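Keeping a Good Log: What Our Group Learned About Operator Rules
Final report, Graseck project group

When we started this project in July, we thought most of our time would go into the arm itself. We had six people, one kitchen counter setup, and a plan to record 360 short runs of everyday tasks, things like opening a drawer or moving a piece of fruit onto a plate. What we ended up spending our evenings on was the rule sheet, and we grew rather fond of it along the way.

Our first version was a single page adapted from our course handout. It told the operator to keep clear of the arm, to know where the stop button was, and to write down anything unusual. All sensible, but "anything unusual" meant something different to each of us! One person logged every small wobble, another logged nothing for a whole afternoon, and when we sat down to compare notes we had to set aside 144 runs that we couldn't label with any confidence.

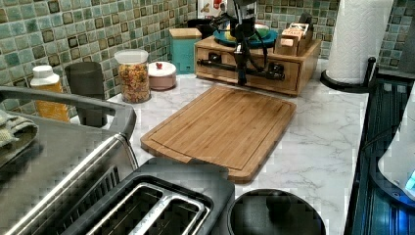
So we rewrote the sheet, and this time we did it together, reading each line out loud. The new one asks the operator to say the task before the run begins, to keep both hands off the counter until the arm is parked, and to mark the run as complete, partial, or stopped. There is no fourth box. We argued over that for quite a while - some of us wanted a "not sure" - but in the end we agreed that an unsure run is marked partial and gets a written note.

We also settled who may press stop, and the answer is everyone in the room, without asking first. The operator then writes down the reason before anything is reset. It felt a little stiff at the beginning, and we were shy about stopping each other's runs, but that passed after the first few sessions.

If we had more time, we would like to try the sheet with a group that had no hand in writing it, and to add a section on handing over between operators, which we still do mostly by talking.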